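Chapter 7
Planning and Paying for Robotic Equipment

Learning aims

By the end of this chapter you should be able to:
set out the full cost of a robot arm over its working life;
tell apart capital spending and running costs in an automation budget;
write a short statement of need that a supplier can price;
judge when leasing is the better course than buying.

7.1 The purchase price and what lies behind it

Most first budgets for automation are built on a single figure, the price of the arm. This is the figure that appears in the supplier's brochure and the one that managers remember. In practice it is seldom the largest part of what an organisation will spend. The arm must be given something to hold with, a base to stand on, a safe area to work in and a person who knows how to run it. Each of these has a price, and several of them return every year.

The case used throughout this chapter is that of Rezaei, a household goods firm with a packing hall at Skustdale. In March the firm's head of operations, Firouzeh Hosseinzadeh, was asked to prepare a plan for two robot arms that would sort and place soft goods. Her first draft ran to a single page and listed the arms, delivery and one day of training. The finance manager, Mojtaba Esfahani, returned it with a question in the margin: "What does it cost on the second day?"

The question is a good one for any buyer. The revised plan contained 141 separate lines. Among them were spare gripper fingers, cable covers, software renewals, floor marking, insurance and the hours that staff would spend away from their usual duties while learning the new system.

7.2 Grippers as a budget item

The gripper, also called the end effector, is the part that touches the goods. It wears faster than the arm and is changed more often, yet it is often left out of early estimates or entered as a single small sum. Fingers suited to boxes may be of little use with cloth or with rounded items, and a firm that handles mixed goods should expect to pay for more than one set.

At Skustdale the supplier, Mevik, quoted for one pair of fingers on each arm. Hosseinzadeh asked for the price of a second and third pair before signing, and had it written into the contract for the full term. Buyers who wait until a part has failed usually pay the list price and lose working time as well.

A wrist camera, where one is fitted, should be entered on its own line. So should its mounting, its cable and the time needed to set it up again after each change of gripper.

7.3 Trial periods

A trial should be planned before the order is placed, with its length and its measure of success agreed in writing. The Skustdale trial was set at 200 working hours, of which 166 were to be spent on ordinary goods and the remainder on awkward ones. The hours were shared between the day shift and the evening shift - a point the supplier had not at first allowed for in its support charges.

Trial costs belong in the main budget. Where they are placed in a separate fund, the final comparison between buying and leasing is likely to be wrong. The Wemen method, described in section 7.6, gives a simple form for bringing the two together. 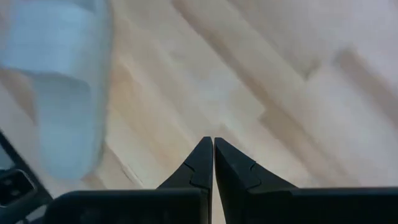 Where in the budget should replacement gripper fingers be entered?

They should be entered under running costs, on a line of their own, with the price agreed for the whole term of the contract. The first set, if supplied with the arm, may be counted as part of the capital cost.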